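Company > Who We Are > About Trenent

About Trenent

Trenent is a regional food cooperative that buys from small farms and sells to schools, hospitals, independent grocers and restaurants. The cooperative is owned by its member farms, each of which holds one share and casts one vote at the annual meeting, regardless of the size of the farm or the value of what it sells. There are currently 92 member farms.

Our office and main warehouse are in Plutard, beside the old rail spur on the east side of town. A second, smaller warehouse at Grolidel serves the farms and customers north of the river.

Our Purpose

The cooperative was formed to give small growers a dependable route to market. Before Trenent, most farms in the Plutard valley sold at the roadside, at the Saturday-style markets of the summer season, or to a single wholesale buyer who set the price on the day of delivery. Farms with a good product and no truck had few choices. Buyers who wished to purchase locally had to telephone many growers, and a school kitchen seldom has the staff to do so.

Trenent acts as one seller on behalf of all its members. Prices are agreed with the farms before the growing season and reviewed at midyear. A customer places one order, receives one delivery and pays one invoice. The member farm is paid within 14 days of delivery, whether or not the customer has yet paid the cooperative.

What We Supply

Our catalog changes with the season. Vegetables and orchard fruit make up the larger part of our sales from early summer until the first hard frosts. Eggs, dairy, dried beans, flour and honey are sold all year, along with storage crops such as potatoes, onions, carrots and winter squash. The current list has 162 products, each shown with the name of the farm or farms that supply it.

We do not buy from outside the membership to fill a gap in supply. When a product runs short, customers are told before the order closes and may choose a substitute or remove the item. Some buyers find this arrangement less convenient than that of a national distributor. We believe it is the only honest basis on which to sell food under a farm's name.

How the Cooperative Is Governed

The members elect a board of directors from among the farms. Directors serve terms of two years and may be elected again. The board sets policy, approves the annual budget and appoints the general manager, who is responsible for daily operations and for all staff at both warehouses.

The general manager is Jiahui Tian. She joined Trenent as a buyer for the school meals program and later managed the Grolidel warehouse before her appointment. Her background is in food safety, and many of the written procedures that our members now follow were drafted during her time at Grolidel.

The annual meeting is held in May, before field work leaves members with little time for travel. Accounts are sent to every member farm ahead of the meeting. Any surplus at the end of the year is divided between the reserve fund and the members, with the members' portion shared out according to the volume each farm has sold through the cooperative. In years when the cold storage equipment has needed replacement, the members have voted to keep the full surplus in reserve.

Standards for Members

Every farm is visited before admission and once a year after that. Visits are carried out by a member of our staff together with a grower from another farm. The visiting pair looks at water sources, storage, record keeping, animal housing where it applies, and the condition of harvest containers. A written report is given to the farm, and any matter that needs correction is assigned a date.

Membership does not require organic certification. Many of our farms are certified and many are not, and the catalog states clearly which is which. All members agree to keep spray and treatment records and to make them available to the cooperative on request.
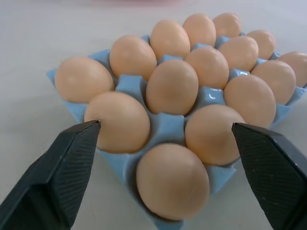
Poultry farms follow an additional set of rules, adopted after long discussion among the producers themselves. Eggs are collected at least twice a day, cooled promptly and delivered to the warehouse with the date of lay marked on each case. Flocks must have access to outdoor ground during daylight hours except when the state veterinarian advises otherwise. Sizes are graded at Plutard, and smaller eggs from young hens are offered at a lower price to bakeries, which use them by weight.

Work With Schools

School kitchens were our first customers and remain an important part of our work. We supply district kitchens and independent schools, and our staff meet with food service directors each spring to plan menus around what will be ready for harvest when classes resume. Apples, carrots, potatoes and eggs account for most of what schools order — they keep well, and kitchen staff already know how to prepare them.

Through the Hung Fund, named for one of the founding farms, the cooperative also pays for student visits to member farms. The fund covers the bus and a modest fee to the host. Teachers may apply at any time during the school year. Groups are asked to bring sturdy shoes and to leave food and pets at home.

Joining the Cooperative

Trenent accepts applications from farms within a half-day's drive of either warehouse. Applicants should expect the process to take one full season, from the first conversation to the first delivery. New members sell on a trial basis for a year before purchasing their share, and they have the same access to training and to shared equipment during that time.

Restaurants, grocers and institutions that wish to open an account should write to the sales office at Plutard. There is no minimum order for schools. For other customers, the minimum depends on the delivery route, and our staff will be glad to explain it. Orders close at noon two days before delivery.

Page reviewed 26 November 2025

Filed under: Our Cooperative, Farms and Members

This site uses cookies to remember your delivery area and to help us understand how our pages are used. Accept all | Manage settings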